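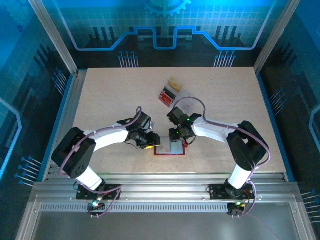
**For release in November**

**Tagle, a small tray for the middle of the table, goes on sale from Jastholm**

Hi, I'm Hanne Riis, I run Jastholm, and I'm writing this one myself because I've been talking about trays to anyone who'll stand still and it seemed silly to hand the job over now! We have a new product. It's called Tagle, it's a small rectangular tray with a red border and a pale, slightly see-through center, and it goes into shops this November.

I know, a tray. But think about your own work table for a second. Mine has a beige speckled top, which I picked years ago (I love it, I'd pick it again), and anything little that I set down on it just melts into the speckles. Screws, beads, the back of an earring. I once spent a whole afternoon patting the table with my flat hand looking for a watch pin. The red edge on Tagle is there so your eye lands on it right away, and the pale middle keeps the background quiet so you can see what you've put down.

We went through 24 versions at Hasavus, our workshop. Early ones were far too big, and a big tray fills up with junk, at least in my house. I kept asking for smaller. The one we settled on sits in the center of the table and leaves you plenty of room farther back for whatever you're working from, so a packet of parts can lie there at any old angle until you need it.

Before launch we sent trays out to people who do fiddly work at home, model builders mostly, plus a few who mend jewelry, and over 374 of them wrote back to us. I read every note, some of them twice! The most common request was for a second tray, so we're selling Tagle in packs of 2 as well as singly. A lot of people also asked for other border colors. I'm thinking about it, but red is what we have for now and I'm pretty attached to it.

Todetel is handling distribution, and Tagle will be in 16 of their stores to start with, usually on the shelf near the hobby tools. If your local one doesn't have it, ask at the counter and they can order it in.

If you write about crafts, repairs or home workshops and you'd like a tray to try, get in touch with me at Jastholm and I'll put one in the mail. Tell me what you make, too, I really do like hearing about it.

Hanne Riis
Jastholm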